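Etis Community Help > Practice and Daily Life > Temper and Relationships

How do I stay calm with my mother-in-law when she corrects everything I do?

Posted 19/04/2019 by quietkettle

Hello everyone. I have been practising meditation for two years, mostly alone at home and one evening each week with the group at the Brivness hall. I sit in the morning before the house wakes up. In that hour I feel I am a patient person. Then I go to the kitchen and in five minutes I am not patient any more.

My husband's mother came to live with us in December. She is healthy and she means well, I believe this. But she corrects how I wash the rice, how I fold the towels, how I speak to my son about his homework. If I answer her, we have an argument. If I do not answer, I carry it all day and then I am sharp with my husband in the evening, who did nothing wrong except to be her son.

My teacher says I should look inside for the cause. I try to do this. I can see that I like to be praised and that I do not like to be told. But seeing it has not made it smaller. Last week I put down a pot very hard on the stove and my son left the room. I felt ashamed for the rest of the day.

My questions are two. First, is there some practice for the moment itself, when the heat is already in the chest? Second, is it wrong to ask her to stop? Some people in my group say that a true practitioner should simply endure. I would like to hear from people who live with older relatives, please.

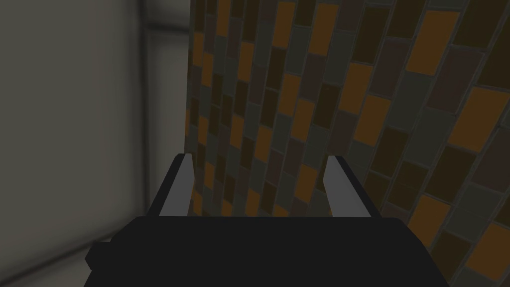

I should add that we cannot change the living arrangement. The house is small and her flat in the city is already rented to somebody else. Also she does not practise anything and thinks my sitting is a kind of sleeping. So I can't ask her to join me, I already tried.

3 replies, sorted by most helpful

ricebowl_meng

I lived with my husband's parents for many years, so I will try to answer both of your questions.

For the moment itself: I learned a method in a weekend course at Meng, and it is very plain. When the criticism comes, you do not look for a good thought. You put your attention in the soles of your feet and you breathe out longer than you breathe in, three times. Then you are allowed to speak. In the beginning I could do only one breath before I opened my mouth, and one was already better than none. The teacher told us to practise it when nothing is happening, for example while the kettle boils, so that the body knows the way when you need it. I practised 20 days like this before it helped me even once in a real quarrel.

About seeing it but it does not become smaller: for me it was the same. I kept a small notebook and every night I wrote one line, what she said and what I felt in the body. I did not write who was right. When I had 60 lines I read them again from the start, and I was surprised that most of the things that hurt me were about the children and almost none were about the cooking. I had thought it was the cooking! After that I could let the rice and the towels go quite easily, and keep my strength for the one matter which I really cared about.

And this brings me to your second question. No, I don't think it is wrong to ask. To endure and to be silent are different things. You can be silent and full of anger, and this is not endurance, it is only storing. I chose a quiet time, after lunch, when we were shelling beans together. I said to my mother-in-law: "When you correct me in front of the children I feel small, and then I am unkind to everyone. Could you tell me later, when we are alone?" She was offended for two days. Afterwards she did it less. She did not stop completely, and I also did not stop being proud completely.

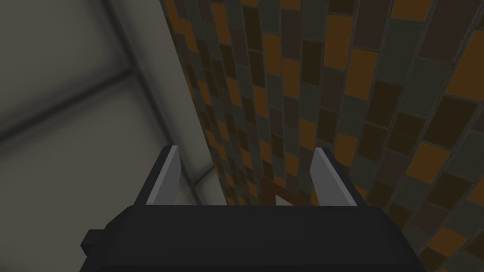 ricebowl_meng
Community Mentor, Family Life board

One more point that I forgot. Please speak with your son about the pot. You do not need to explain the whole situation to a child. I would say only, "I was angry and I put it down too hard, I'm sorry, it was not because of you." My daughter is grown up now and she tells me she remembers these apologies more than the arguments.

Also ask your husband to take a part in this. Maybe he can sit with his mother for half an hour when he comes home, without you. Mine resisted it at first, he said he was tired from work. But his mother was lonely in our house, and many of the corrections were her way to have a conversation with somebody.

If you like to read, the Forska reading circle has a booklet about patience in the family. The chapter on speech begins on page 126. It is a little old-fashioned in the language but the exercises are good.

slowwalker

Just endure it. My grandmother lived with her husband's family all her life and she never complained one word. People now want everything to be comfortable. If she criticizes you, say thank you in your heart and continue with the work.

greenteaandtoast

I do not agree with the reply above, or only with half of it. Saying thank you in the heart is good if you can mean it. I could not, so for me it became a kind of lie.

What worked in our home was to give my father-in-law a job that was his own. He took over the balcony plants and the bread. I do not touch the bread and I don't give my opinion about it, even when it is too salty. Perhaps your mother-in-law can have the rice? You said she doesn't like how you wash it, so let her wash it, and you may have ten free minutes before dinner. I use mine to walk to the corner and back with no phone.

I hope it gets easier, and please write again to tell us how it is going.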